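Washing machine in front of fire extinguisher box, is it OK?

Posted in Home Help > Laundry and Appliances

I rent a small place and my front loader stands with the red extinguisher box behind it and the radiator next to that.
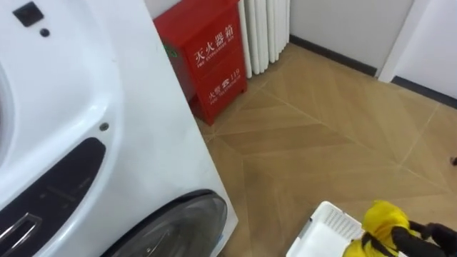
My washer, with the box and the radiator at the wall

I have two worries. First, can I leave the machine so close to the box? Second, the heating starts in November and I do not know if the radiator is bad for the washer. The hose is short, so I can move the machine only a little. Thank you for any advice.
Fesness

The box is more important than the washer. Try it one time: stand where you usually stand, open both doors of the box and take the extinguisher out. If you must lean over the machine or push it, then move the machine. A longer drain hose is cheap, I paid 35 for mine with the clamp. Please ask your landlord also, because in some buildings the rule is that nothing can stand before such a box.

For the radiator, I would leave a space as wide as a hand. Do not let the power cord or the hoses touch it. And after moving, check with a level that the machine stands straight, or it will walk when it spins.
Odico87

I have mine beside a radiator for many years and no problem. Just don't dry towels on both.
Ikier

Agree with Odico87 about the hose. Measure before you buy, I bought too short one and had to go back to the shop on Monday. Also close the water tap before you take the old hose off. I forgot this.
Frota_163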